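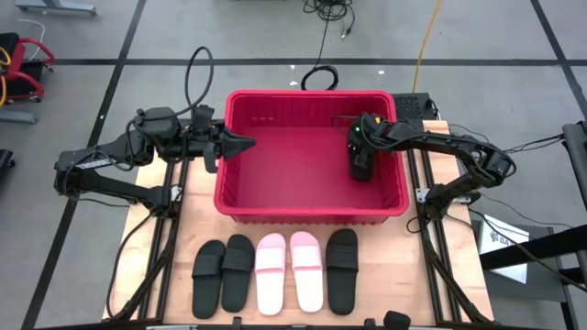 Cletus Castellanos 말로는 상속받은 집은 감정평가를 한 번만 받아 두면 세금 신고에도, 형제끼리 지분을 정리할 때도 그 금액을 그대로 쓰면 된다고 합니다. 저는 이 말이 영 미심쩍어서 글을 올립니다.

상속주택 감정평가서 하나로 다 되나요?

글쓴이: 남향아님

어머니가 Marín에 있는 단독주택을 남기셨고 저와 동생이 공동으로 받았습니다. 돌아가신 지는 1년이 넘었습니다. 동생은 들어가 살고 싶어 하고, 저는 제 지분을 동생에게 넘기려고 합니다. 건물과 마당을 합친 대지가 2000제곱미터라 주변에 비슷한 집이 거의 없습니다.

Gastent라는 업체에 물어보니 현장에 나와서 보는 평가는 700유로, 서류와 사진만 보고 하는 약식은 500유로랍니다. 상담하시는 분은 약식으로도 충분하다는데, 집 안을 보지도 않고 어떻게 값을 매긴다는 건지 모르겠습니다. 지붕은 몇 해 전에 갈았지만 배관은 손을 안 댔고, 뒤쪽 별채는 허가를 받은 건지도 확실하지 않습니다.

궁금한 건 이렇습니다. 정말 평가서 하나를 두 군데에 써도 되는지, 약식으로 해도 동생이 나중에 딴소리를 못 하는지요. 업체 말고 직접 겪어 보신 분 얘기를 듣고 싶습니다.

담쟁이벽
7월에 작성

기준일부터 물어보세요. 평가서에는 어느 날짜의 가격인지가 반드시 적혀 있습니다. 상속 관련 신고에는 보통 사망일 시점의 가격이 필요하고, 지분을 사고파는 건 지금 가격으로 하는 게 상식적입니다. 1년이 넘었다면 그 사이 시세가 그대로일 거라고 믿을 이유가 없지요. 한 업체에 두 기준일을 같이 맡기면 두 번째는 깎아 주는 곳이 있으니 견적을 따로 받아 보시길. 신고 쪽은 지역마다 규정이 달라서 평가사 말만 듣지 말고 세무사에게 확인하셔야 합니다. 평가사는 세금을 책임져 주지 않습니다.

약식은 저라면 안 합니다. 약식 평가서 뒷부분을 보면 "내부 상태는 평균으로 가정함" 같은 문장이 들어갑니다. 배관이 낡았으면 동생분이 비싸게 사는 셈이고, 지붕 교체가 반영되지 않으면 글쓴 분이 손해입니다. 어느 쪽이든 다툴 구실이 생깁니다. 별채는 시청에서 건축 기록을 먼저 떼어 보세요. 허가가 없으면 면적에 안 넣는 평가사도 있고, 넣되 크게 깎는 평가사도 있습니다. 그걸 어떻게 처리할지 계약 전에 글로 답을 받아 두세요.

비교 사례가 없다는 말도 그대로 믿지 마시고요. 범위를 얼마나 넓혀서 어떤 집을 골랐는지, 왜 그만큼 조정했는지가 평가서에 나와야 합니다. 그 부분이 한 줄로 끝나 있으면 다시 써 달라고 해도 됩니다.

106호
7월에 작성

그냥 부동산 두세 군데 불러서 평균 내세요. 공짜예요. 저희 집은 Clestlow에서 봐준 가격으로 누나랑 끝냈고 아무 문제 없었습니다. 평가사들 어차피 다 인터넷 시세 보고 씁니다.

Jarance뒷골목
7월에 작성

윗분 방법은 사이가 좋을 때만 통합니다. 중개업소가 부르는 값은 매물을 따내려고 높이는 경우가 많고, 사는 쪽에서 "그건 호가잖아" 하면 할 말이 없어요. 저는 오빠와 그렇게 시작했다가 결국 각자 평가사를 썼습니다. 두 금액이 달라서 중간값으로 하기로 했는데, 그 합의를 미리 써 두지 않은 탓에 또 한참 걸렸습니다.

동생분과 같이 평가사를 한 명 정하고, 의뢰인 칸에 두 사람 이름을 다 넣으세요. 한 사람만 의뢰인이면 다른 사람은 평가사에게 설명을 요구하기가 어렵습니다. 현장 조사 때도 둘 다 가 계시고요. 저희는 저만 갔는데 오빠가 아직도 제가 뭘 말했는지 의심합니다.

그리고 동생분이 대출을 받아 지분을 살 생각이면 은행에 먼저 전화해 보세요. 은행이 자기네 지정 업체 것만 받는다고 하면 돈을 또 내야 합니다. 저는 이걸 평가서 다 받고 나서 알았습니다.

남향아님

은행은 생각도 못 했네요. 동생에게 물어보니 대출을 받을 거랍니다. Gastent에 기준일을 두 개로 하면 얼마인지 메일로 물어봤는데 전화로만 설명하겠다고 해서 다른 곳도 알아보는 중입니다.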